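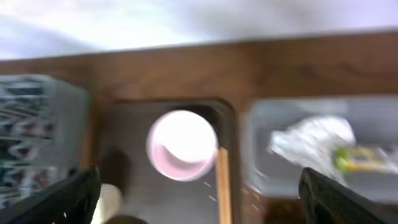 Section 2: Before You Order

Read this section before anyone signs anything. It covers what to buy for a Litport table-clearing station, what to leave for next year, and what you probably have in a cupboard already.

2.1 Setting the budget

1. Write down the job. One job. "Clears up after lunch" is a job. "Helps out generally" is a wish, and the Litport is priced per gripper, so wishes add up.

2. Measure the table. A single arm needs 53 cm of clear depth in front of its base. If two arms will share the table, see 2.3.

3. Set aside 2,000 for fingers, pads and cables over the first year. Buyers tend to skip this line and then rediscover it in October.

4. Add the Stakport mounting plate if your tabletop is wood. Clamps will hold on wood, but they leave marks, and someone will want the table back one day.

Note: The wrist camera is included with each arm. The spare wrist camera is not. Order the spare.

2.2 Props and practice items

Buy ordinary things. Bowls, cups, chopsticks, a clear container or two, a tray with a rim. Matched sets sold as "training kits" cost more and behave a bit too nicely. Snack wrappers and paper towels are free once lunch is over, and they belong in the plan from day one.

Uncooked rice is cheap and goes everywhere. Put a hand brush on the order now.

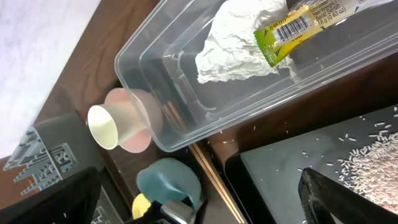

Can we start with one arm and add the second later?
Most sites do. Buy the wide base at the start, though, as the narrow one can't be extended and we don't take it back once it has been drilled.

Caution: Keep loose grains away from the base vents and cable sockets. Cleaning out a base is charged as labour, and labour is the most expensive part in the catalogue.

2.3 Planning for two arms

1. Allow 43 cm between the bases, measured edge to edge. Measuring centre to centre is the usual mistake and gives you two arms with a grudge.

2. Put each arm on its own power outlet.

3. Decide where finished items go, and buy that thing before you fix the bases down. A rack takes up more table than it does in the shop.

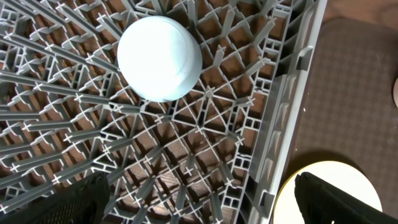
Fig. 2-2. Gray dish rack, with a yellow-rimmed plate on the mat alongside.

4. Check the rack's openings against your smallest item. Open lattice suits bowls and plates. Chopsticks have other ideas -- give them a holder or a tray of their own.

Note: Textured finger pads are standard. Smooth pads are a paid option. Man-sik Pyo in our parts office will talk you out of them if you ring first.

2.4 Clear containers

Clear plastic is harder for the cameras than coloured plastic. If you must have it, and kitchens seem to, budget an extra half day of set-up for each type of container. 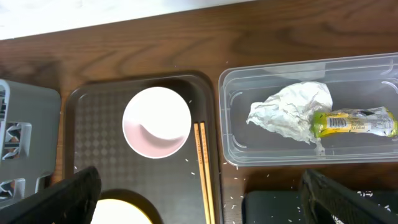 Fig. 2-3. Tray with bowl and chopsticks, clear container at right.

Do your trial on the table you intend to use, under the lights you intend to use. A trial on a tidy bench tells you how the arm does on a tidy bench.

2.5 Getting the quote

1. Send the table size, the job and the list of items to Orsolya Vörös in sales.

2. Ask for fitting as a separate line. For quotes dated after 9/13/22, fitting is a flat 3,000 and includes one return visit.

3. Check that the finger part numbers match the arm model. Older Litport fingers will go on the new wrist if you push. Don't push.

When the order is confirmed, go to Section 3, Unpacking.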